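Search this journal Enter keywords, author or DOI Search

4. Plaid, checks and the half-folded garment

4.1 Why we gave the checked garments a section of their own

When we first sat down to plan this study of how clothes are folded at home, we had no intention of writing separately about pattern. Our interest was in the fold itself: where people begin, what they smooth with the flat of the hand, how they decide that a shirt is finished and may go on the pile. But the households in our Skikbridge sample kept bringing the conversation back to checks and stripes, and with such affection (and now and then such irritation) that it would have been a pity to tuck their remarks away in an appendix.

We collected 1,505 written comments over the two rounds of household diaries, and over 200 of them mention a patterned garment by name. The old plaid shirt comes up again and again. It is the shirt for the garden, the shirt for the first cold morning in March, the shirt that belonged to a father or an older brother and has been folded by a good many hands on its way down the family. One diarist in Sekbridge wrote a full page about hers and only reached the folding in the last two lines, where she admitted that she mostly hangs it on a chair.

4.2 The state before the first fold

Most printed folding guides begin with a garment already lying flat, sleeves out, as if it had come from the basket that way. Our diarists begin somewhere much earlier. They speak of a heap, a twist, a sleeve lost inside the body, and they spend a good part of their time simply finding the edges. We call this stage the opening-out, and we treat it as a part of folding in its own right. Figure 4 shows a red and black buffalo-plaid garment in this condition on a marble-patterned tabletop, bunched toward the top and spread toward a corner at the lower right.
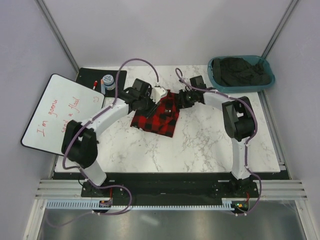
Reading time: 4 minutes

Figure 4. Buffalo-plaid garment on a tabletop, partly spread.

Large checks are a help and a hindrance at this stage, and we would like to be fair to both sides. They help because a line of squares gives the eye something to follow. Several people told us that they never look for the side seam on a plaid shirt at all; they pick a row of dark squares and fold along it, trusting the cloth to be more or less straight. On a plain navy sweatshirt there is no such row, and the same people reported going back to feel for the seam with their fingers.

The hindrance is that bunched checks hide their own creases. Where the cloth in Figure 4 is gathered, the bright red, dark red and black areas crowd together, and a reader who tries to trace one row of squares through the gathers will soon see what our diarists were grumbling about. A dark square beside a shadow is hard to tell from a fold. Felicja Domański, who coded the comments for this section, suggested the term "false edge" for a line of the pattern that is taken for the end of the cloth, and we have adopted it gratefully.

4.3 Surfaces

We asked each household where the folding was done, and the answers were wonderfully varied: beds, ironing boards, the lid of a chest freezer, a knee. Tables were spoken of most warmly. A broad, pale top leaves room to pull a corner outward, and it sets off a dark garment nicely, so that the true edge is easier to find. Veined or speckled tops drew a few complaints from people folding pale linens, but none from those folding red and black.

The two coders disagreed at first on whether smoothing the table before laying down the cloth should count as part of the task. We settled on yes. The gesture turns up in so many diaries, often with a remark about crumbs, that leaving it out would have given a colder picture of the work than the one our households gave us. Its place in the coding scheme is described in Section 5, together with the treatment of sleeves.

Related articles
Sorting before washing: household habits in Sekbridge
The Vilex diary method for everyday chores
Ong revisited: a short vocabulary of creases
Fitted sheets and the problem of the fourth corner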